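ゾメルを二百五十四株

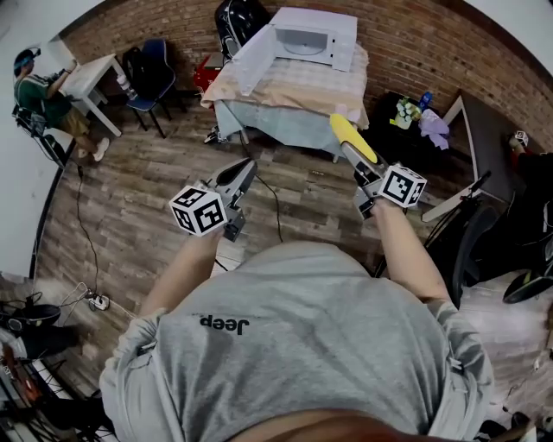

バイオの株って、いつ売ればいいんですか。

買う前に決めておいた日に売る。私が証券会社の研修で教わった答えはそれだけで、いまでも人に聞かれたらそう言うことにしている。決めておいた値段で、という人もいるけれど、薬の会社の株は値段が飛ぶから、値段の約束はあてにならない。日付の約束のほうがまだ守れる。守れる、と言っておいて、これから書くのは私が守らなかった話です。

ゾメル(Zomel)という会社を知っている人は、たぶんあまりいないと思う。社員の少ない創薬ベンチャーで、開発中の薬がひとつきり。関節の軟骨がどうこうという薬で、私は説明資料を四回読んで、四回とも途中で別のことを考えていた。買ったのは薬がわかったからじゃなくて、ケネディというファンドが大株主の欄に載っていたからだ。ケネディ。名前の響きがもう頭よさそうでしょう。大きいところが持ってるんだから、中の人がちゃんと調べたんだろう、私の代わりに。そういう買い方をした。

株数は二百五十四株。半端なのにはわけがあって、最初に二百株買って、あとは財布に余裕のある月にちょこちょこ足していったのだ。海外の株だから一株から買える。コンビニでプリンを我慢した月は三株、みたいな調子で、気がついたらそうなっていた。プリンを何個我慢したのかは考えないようにしている。

そのころ私はもう証券会社を辞めて、駅前の文具店で働いていた。研修で売り時を教わったくせに、お客さんに株をすすめるのがどうにも下手で、二年で音を上げたのだ。電話をかけるでしょう、相手が出るでしょう、すると私はまず天気の話をして、次に相手の膝の具合を聞いて、そのまま切ってしまう。上司には「君は親戚のおばさんか」と言われた。文具店ではその話し方がちょうどよくて、万年筆のインクがよく売れた。

さて、治験の結果が出るのは十二月と決まっていた。私は手帳の十二月の頁の頭に「ゾメル、結果が出る前に売る」と書いた。赤いボールペンで、二重線まで引いて。半値になるか倍になるかわからない発表を、持ったまま迎えるのは博打だもの。そこは研修どおり。ちゃんとしてる、私。

ところが十一月の末、朝の電車で携帯を見ていたら、ケネディがゾメルの株をほとんど手放した、という記事が流れてきた。報告書は四半期の終わりの時点のものだから、売ったのはもうだいぶ前の話だ。つまり私がプリンを我慢して三株足した月に、ケネディはせっせと売っていたことになる。すれ違いもいいところだ。向こうの売った株のうち三株くらいは私が受け取ったんじゃないかしら、と思ったら、吊り革を持つ手に妙な汗をかいた。

その日は店でもうわの空で、領収書の宛名を二度書き間違えた。昼休み、裏の倉庫で段ボールに腰かけて、おにぎりを食べながら掲示板を読んだ。読まなければいいのに読んだ。「終わったな」という人がいて、「終わったと言うやつがいるうちは終わらない」という人がいて、「フィラードに乗り換えました」という人がいた。フィラード(Filard)は同じような薬を作っている競争相手で、こっちはその週だけでずいぶん上がっていた。

乗り換えようかな、と思った。思ったんだけど、フィラードの資料を開いたら、また軟骨の断面図が出てきて、三頁目で夕飯の献立を考えていた。わからないものからわからないものへ引っ越してどうする。荷造りの手数料だけ取られる。

それで売るかというと、売らなかった。ここが自分でも変なところで、ケネディが売ったと聞いたとたん、ゾメルが急にかわいそうになったのだ。かわいそうって。株式ですよ。でも遠足の班決めで、いちばん頼りになる子が「やっぱり私あっちの班」と抜けていった、あの残されたほうの机の感じがした。私はああいうとき、必ず残るほうの子だった。

十二月に入った。手帳の赤い字は見ないようにして、その週だけ裏表紙のほうから開いて使った。朝の支度をしながら、今日売ればいい、と思う。夜、歯を磨きながら、明日でいい、と思う。そのあいだにゾメルは少し下がり、少し戻り、また少し下がった。値動きの図を見ていると、誰かがためいきをついているみたいに見える。ついていたのは私だけど。

発表は日本時間の夜十一時だった。その晩は鍋にした。白菜と豚肉を順に重ねるだけの、考えなくていい鍋。火を弱めて、こたつに入って、携帯を伏せて置いた。表にすると見てしまうから伏せたのに、裏返しの携帯をずっと見ていた。

十一時を過ぎて、めくった。

結果は、よくも悪くもなかった。いや、こういうのがいちばん困る。主な目標には届かず、ただし一部の患者さんでは良い傾向が見られ、会社は追加の試験を検討する、と書いてある。通知表でいうと「もう少しがんばりましょう」の横に先生が小さく花丸をつけてくれた感じ。市場はこの花丸をどう読むのか、寄りつきまで待たなきゃならない。鍋の白菜はくたくたになっていた。味はよかったです。

開いてみたら、三割下がった。半値じゃないのかと、ちょっとほっとした自分に腹が立った。三割だって大ごとですよ。プリンで換算するのは、やっぱりやめておいた。

売りの画面を開いて、株数の欄に二百五十四と打った。打って、消して、また打った。研修の教えでいえば、もう日付の約束は破っているのだから、ここから先はどこで売っても約束違反だ。破ったあとの作法なんて誰も教えてくれなかったし、私もお客さんに教えたことがない。考えてみれば、あの電話で私が膝の具合ばかり聞いていたのは、こういう夜のことを何も言ってあげられないと、どこかで知っていたからかもしれない。いや、それはかっこよすぎるな。単に切りたかったんだと思う。

結局、二百株だけ売った。最初にまとめて買ったぶん、つまりケネディの名前で買ったぶんだ。どの株がどの株かなんて帳簿の上では区別がないんだけど、気持ちの上ではちゃんと別の引き出しに入っていた。残した五十四株は、プリンのぶん。こっちは私が自分で我慢して買ったものだから、もう少しだけ持っていてもいいことにした。誰がいいと言ったのかというと、私が言った。

売ったお金のうち三千円で、その週の帰りに、駅ビルのちょっといい洋菓子屋に寄った。ウンポート(Wumport)という店で、前を通るたびに素通りしていたところだ。ガラスの中のプリンは瓶に入っていて、ひとつだけ買うのが恥ずかしくて、家にお客が来るみたいな顔で箱に詰めてもらった。お店の人に保冷剤はどうしますかと聞かれて、二時間ぶんお願いします、と答えた。うちまで歩いて十五分なのに。

その箱を台所で開けて、立ったままひとつ食べた。カラメルが思ったより苦かった。

年が明けて、ゾメルから追加の試験をやりますという知らせが出た。株価はぴくりとも動かなかった。フィラードのほうは何があったのか、一日でどんと下がって、例の掲示板では乗り換えた人が「戻りたい」と書いていた。返事はひとつもついていなかったので、私は何か書こうかと思って、お膝の具合はいかがですか、と打って、消した。

新しい手帳には、今度も日付を書いた。次の結果が出るのは来年の春だそうだから、その前の月の頭に「五十四株、売る」と。ボールペンは店でいちばん濃い青にした。赤だと怒られている気がして開けなくなるのは、もうわかっているので。

それで昨日、レジにいたら、常連のお客さんがインクを選びながら、株って売り時が難しいよねえ、と言い出した。買う前に決めておいた日に売るんですよ、と私は答えた。へえ、さすが元証券、と感心されて、ブルーブラックの瓶を紙で包みながら、ちょっとだけ下を向いていた。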